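To: vumelholm-builders
Subject: Re: [vumelholm-builders] Bagging the small parts - clear or zip?

Hi Yaroslav, hi all,

On January 11, 2019, Yaroslav Shevchuk wrote:

> Thanks for the wagon kit, arrived in Dreston yesterday in one piece. One
> grumble. The little bag of brass bits had worked its way open and half the
> door hinges were floating round the carton with the packing peanuts. I
> found all of them bar one, which I suspect is now in the carpet.
>
> Would it be worth going to the zip ones? I know they cost more. Also, is
> anybody still sorting into egg cartons, or have we all moved on? I have
> the signal box fittings to bag before the June meet and I'd like to get a
> system going before I tip everything out on the kitchen table and regret
> it.
>
> Yaroslav

Sorry about the hinge! I've got spares, so sing out with your postal address off-list and I'll pop one in an envelope (two, given the carpet).

Right, bags. I've done both kinds now and I've come back around to the plain clear ones with a folded top, which I know is the opposite of what you were hoping to hear. The zip ones are lovely for about a week and then you realise you've pressed shut a bag with a hinge pin sitting in the track, and it looks closed and it isn't. I reckon that's what would have happened to yours as well. Mine was a plain one, I'll own up to that, and I'd only folded it once and stuck a bit of old sticky tape over it from the bottom of the drawer. Fold twice, then a proper label across the fold. The labels hold far better than the tape does and you need a label on there anyway.

I bought the last lot from Galline in packets of 50. They're a decent thickness. Don't get the really thin ones from the discount shop, the etched brass goes straight through the corners, and you end up with steps and handrails poking out like a hedgehog. If you hate the plain ones then by all means go zip for the big castings, where nothing is small enough to get caught, and plain for the fiddly stuff. Baidoo castings are all big enough to be fine either way.

Now the bit about the kitchen table. I moved on from egg cartons after the second time I knocked one off the bench, because they're light and they bounce. What I use now is a tray with a lip on it, and I do it on a white top. I can't tell you how much difference the white makes. I used to work on the old green cutting mat and I swear it eats brass, you'd look straight at a lamp iron and not see it. If your table's dark timber, put down a sheet of white card or the back of some leftover wallpaper and tape the corners. And get the tray in a colour nothing in the kit comes in. The fittings are brass, grey and black, so red does me nicely.

The other thing is the order. I used to take one bag and walk down the line of parts putting in one of each until it was full, and I'd get to the end of the night with a bag left over and a pile of buffers and no clue who'd missed out. So now I do one part at a time. All the hinges go in all the bags, then stop, then all the lamp irons in all the bags. If you run out of hinges before you run out of bags you know straight away, and there's only one part to go hunting for. It does mean you've got a bench full of open bags, and yes, they slide around, and no, you can't have the window open or the fan on. In January. I know. I do mine first thing in the morning before it gets too sticky in the shed, then go in for breakfast.

Opening the bags is the slowest part of it by miles! They cling together, and once one's off the stack the two sides of it cling to each other. A damp sponge in a saucer for your fingertips is the best I've found, same as they used to have on the counter at the bank. Rubbing the mouth of the bag between finger and thumb works too but by the third dozen my thumb's gone numb. Don't blow into them. My sister came to help with the coach kits and blew into every one, and the insides were all fogged up, and I had brass going brown on me by Easter.

Once it's open I lay it flat with the mouth towards the tray and turn the top edge back on itself a centimetre or so, so it stays open. Then the parts go in low, from just over the lip, and you haven't got far to drop anything. I've tried standing the bags up in a mug, in a jam tin and in an old toast rack. The toast rack was the best of those. Flat on the bench still beats it for anything under a few centimetres.

For your signal box fittings, I had a look at the list and there are 14 different parts, if you count left and right brackets separately (please do count them separately, they look the same until you try to fit them). I'd split that over two bags, etched in one and cast in the other, and then put both in a bigger one with the instructions folded outwards so people can read the kit number without opening it. The whitemetal chimney wants to be kept away from the etchings or it'll flatten them in the post. Ask me how I know about that one, there's a bloke in Hobart who still brings it up.

Weigh the finished ones if you've got kitchen scales that do grams. It won't pick up a missing lamp iron but it'll find you a missing casting, and it takes no time. I write the weight on the inside of the carton lid for next time.

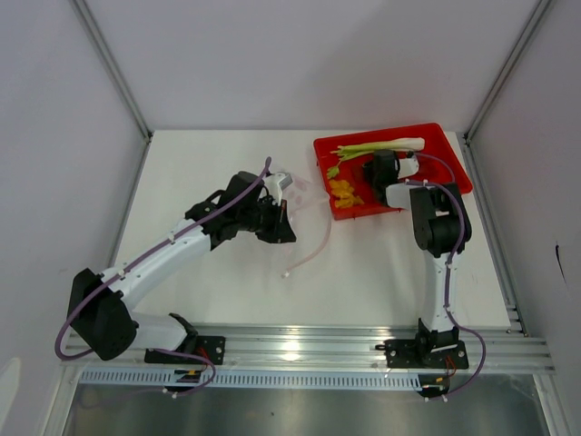 And if you do find you've got more bags than you need, hang on to them, because the platform lamps are next on the list and I haven't ordered for those yet. I'm happy to go halves on a carton if anyone else wants in. Just tell me how many packets before the end of the month.

One last thing for Yaroslav, try a torch laid flat on the carpet and look along the beam. The hinge will throw a shadow a lot bigger than itself. Failing that, an old stocking over the end of the vacuum hose.

Cheers from a very warm shed,
Jen

Recent messages in this list

Re: Goods shed roof, slate or tin?
Wanted: spare buffers for the short coach
Message 598: June meet, who's bringing trestles
Re: Re: Paint for etched brass, primer first?
Message 514: Errata for the signal box instructions
Platform lamps, expressions of interest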